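Bimanual Teleoperation Station, Bay 2
Periodic safety and data-quality inspection, with comments
Site: Skenness
Date of inspection: 2019-03-13
Checklist revision: 13
Task set on station: Flamby (mixed dishware, sorting and transfer)

Result codes: P = pass. PC = pass with comment. F = fail, station locked out until cleared. N/A = not fitted or not checked.

Scope

Covers the follower pair, the enclosure, the tabletop, the task objects and the recording chain. The leader arms and operator chair are on a separate sheet. Items marked with an asterisk stop collection if failed. The previous inspection was in August and its open items are carried over at the end.

Section A. Isolation and stopping

A1* Emergency stop, operator side. Both arms lose drive power on press. P

A2* Emergency stop, walkway side. P
Comment: button travel is stiff compared with the operator side. Within tolerance. Recheck at next inspection.

A3* Arms do not resume on release of either stop without a deliberate reset at the console. P

A4* Controlled descent on power loss. PC
Comment: left arm settles onto the table from the raised pose in a little under the allowed time. Right arm is slower. Both are acceptable with an empty gripper. The test was not repeated with a held object, and the procedure should say whether it needs to be.

A5 Lockout tag and padlock present at the isolator. P

A6 Supply cable, strain relief and plug. P

Section B. Arms, mounts and base

B1* Base fasteners torque-marked and marks aligned, both arms. P

B2 Front beam. PC
Comment: surface scratching and scuffing along the top face. Cosmetic. No burrs found by glove test. Do not repaint, as fresh paint will hide movement at the bolts.

B3 Joint housings free of cracks, screws seated. P
Comment: one forearm screw on the right arm took an eighth of a turn. Thread-locked and re-marked.

B4 Wrist backlash, both arms. P

B5* Gripper fingers secure, pads intact, no exposed metal on the gripping face. PC
Comment: left pad is glazed from ceramic glaze and detergent film. Grip on smooth rims is reduced. Clean with isopropyl before each block of episodes. Replace pads at 400 episodes even if they look serviceable – the wear shows up in the data well before it shows on the pad.

B6 Camera mounts rigid, no play by hand. P

B7* Cable routing. Service loop at the wrist clears the enclosure wall through full wrist rotation. PC
Comment: right arm clears. Left arm clears in all task poses but touches the wall in the fully retracted pose. That pose is not used in Flamby. If another task needs it, move the first clip down the forearm and repeat this item.

B8 Cable clips present and closed along both forearms. P

B9 Status lights lit on both base units at power-up. P

Section C. Enclosure and tabletop

C1 Wall panels secure and clean. P

C2 Rear rail and end brackets tight. P

C3* Tabletop flat, clean, no chips or liquid. P

C4 Lighting even over the work surface, no direct glare into the wrist cameras. PC
Comment: glossy bowls and plates still give small highlights. Acceptable, and arguably useful in training data, provided the lamps are not moved part-way through a block.

C5 Exposure and white balance locked. P

Layout check follows. The overview camera view is compared with the layout card before the first episode of every block. Object positions are deliberately varied between episodes, so the card gives permitted zones and not fixed points.

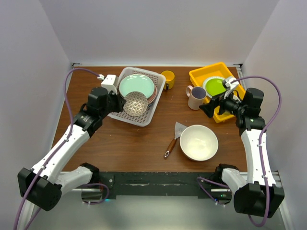
Fig. 1. Both arms over the dishware layout, left gripper at the patterned bowl in the basket, right gripper near the pink mug.

Section D. Task objects

D1* No chips, cracks or crazing on any ceramic or glass item. P
Comment: inspect by hand under the lamp. A chipped rim cuts pads and then cuts whoever clears up.

D2 Basket stable when loaded, no broken slots. P

D3 Basket stacking. PC
Comment: overlapping plates with a tilted bowl are permitted, and wanted. Stacks must not lean outside the basket wall. If a plate can be tipped out by pushing the basket lightly with one finger, restack it.

D4 Tray lip undamaged, tray sits flat. P

D5 Mug handles in varied orientations across the block. PC
Comment: review of the last 340 episodes shows handles favouring the operator's left. This is a resetting habit. The layout sheet now gives a handle direction for each episode and it is to be followed even when it makes the grasp awkward.

D6* Utensils have no sharp edge or loose handle. P
Comment: the spatula with the wooden handle is cleared for use. Check the end cap weekly. Knives, peelers and graters remain excluded from all bimanual tasks on this station.

D7 Spare items stored outside the reach of both arms. P

Section E. Operation

E1* Second person not inside the marked floor area while drives are live. P

E2* Objects reset by hand only with drives paused and the console showing HOLD. PC
Comment: this was done correctly at every reset observed during the inspection. The console log, however, has 21 resets where HOLD was entered after the episode marker and not before it. Timing suggests the operator paused late. It may also be a logging fault. Laaksonen Controls has been sent the log. Until they reply, call "hold" aloud and wait for the console tone.

E3* Speed and force limits loaded match the approved file. P

E4* Arm-to-arm clearance. Operators are briefed on crossing the centre line. P
Comment: the software keep-out is a backstop. Agree before the episode which arm has priority in the middle of the table.

E5 Break taken after each block. P

Section F. Recording quality

F1 All camera streams present and time-aligned. P

F2 Joint and gripper data logged at full rate, no gaps. P

F3 Storage space sufficient for the day's collection. P

F4 Episode labelled success, partial or failed at the time, by the operator. PC
Comment: partial is being used for episodes with a dropped and recovered object. The labelling guide calls these successes with a recovery flag. Keep them. Recoveries are under-represented and Caston has asked for more of them, unstaged.

F5 Failed episodes retained. P
Comment: do not delete at the station. Deletion, if needed, is done after review.

F6 No faces, badges or screens visible in the camera streams. P

Open items carried from August

1. Walkway stop label faded. Closed, label replaced.
2. Left wrist camera drifting out of focus. Closed, lens ring locked.
3. Written procedure for a broken dish. Open. Draft exists but does not say who checks the gripper pads for fragments. Interim rule: stop, isolate, clear with brush and pan, vacuum the tabletop and basket, replace both pad sets.

New items raised

4. State load condition for the power-loss test (A4).
5. Add the 400-episode pad change to the maintenance sheet (B5).
6. Late HOLD entries (E2). Treat as a safety item until shown to be otherwise.
7. Reissue the labelling guide page on recoveries (F4).

Overall result: PC. Station released for collection. Items 3 and 6 to be reviewed before a new task set is loaded.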